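Okay, a thread on what I've been doing since October, for the three of you who asked. It's about teaching a robot arm to pick up a cube in simulation and why I spent weeks making the simulator uglier. 1/

Background: I'm at Vakance, small lab, and my project is called Flolov. The question is dumb and simple. If you train a grasping policy only on rendered images, how weird do the images have to get before it stops caring what the table looks like? 2/

Our first version had one nice clean tabletop. The policy loved it! Then we swapped in a different tabletop texture and it drove the fingers straight down next to the cube and closed on air. Over and over. I watched a lot of those. 3/

So now every training episode gets a random surface. I don't mean "wood or marble" random, I mean junk. Blotches, hard edges, cloudy bits, leftover scraps of other textures pasted on top of each other. Plus grain over everything, cube and fingers included. 4/

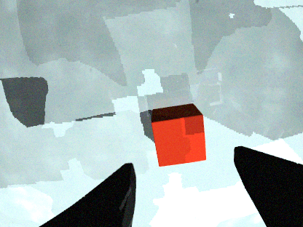 What changes and what doesn't

People always ask this so let me just write it out. Surface texture changes every episode. So does the cube's starting spot and how it's turned. Lighting changes a little. The fingers stay black and the cube stays red in this batch (other colors are coming, please don't yell at me). 5/

The patches on the cube itself are the part I went back and forth on. A perfectly flat red is so easy to find that the policy can get lazy and chase the color. Letting a few uneven tones creep onto the faces makes it work a tiny bit harder. 6/

The camera looks out past the fingers, so they come in from the bottom of the view. I like this setup a lot more than the overhead one we had before. You get a really direct read on where the cube is relative to the gap, and the policy seems to like it too. 7/

Numbers

We trained on 700 different surfaces and ran 5 seeds of everything. One seed is a vibe, five seeds is a result -- or at least that's what I tell myself while the queue crawls along. 8/

For testing we used 372 start positions, all on surfaces the policy never saw in training. With the random junk surfaces, the median seed picked up the cube in 348 of them. The clean tabletop version was so far below that I reran it twice thinking I'd loaded the wrong checkpoint. I had not. 9/

Where it still fails: mostly when the cube is turned so a corner points at one finger. It comes down, bumps the corner, the cube spins, and then it sort of hovers there. I have a folder of these and it is painful to scroll through. 10/

Also patches with long straight edges near the cube. If a dark one sits right up against the side, the policy sometimes aims too wide, like it thinks the cube is bigger than it is. I tried more grain to fix that and it did basically nothing. Blurring the patch edges helped a bit. 11/

Something I did NOT expect: making the textures prettier made things worse. We got a big pack of realistic surfaces from Szewczyk (the texture library, not a person) and the policy trained on those did fine on other realistic ones and fell over on the blotchy ones. Blotchy-trained did okay on both. 12/

I don't want to oversell this. It's one object and one gripper, all in sim so far. The real arm is over at the Romine building and I get time on it next month, so ask me again then and we'll see how cocky I am. 13/

A couple of replies wanted to know about compute. It's not much! Rendering is the slow part. Generating each texture on the fly was killing us, so now I bake the whole set ahead of time and shuffle -- way faster, and you can look through them all before you commit to a run. 14/

Please do look through them, btw. My first bake had a bug that gave every surface the same seed. One texture, 700 times. I trained on it overnight and wrote a very confused note to myself in the morning. 15/

Next up is the corner problem. I'm going to oversample those cube angles and see if that's enough before I try anything fancy with the reward. If you've dealt with this on a two-finger gripper, tell me what you did, my replies are open. 16/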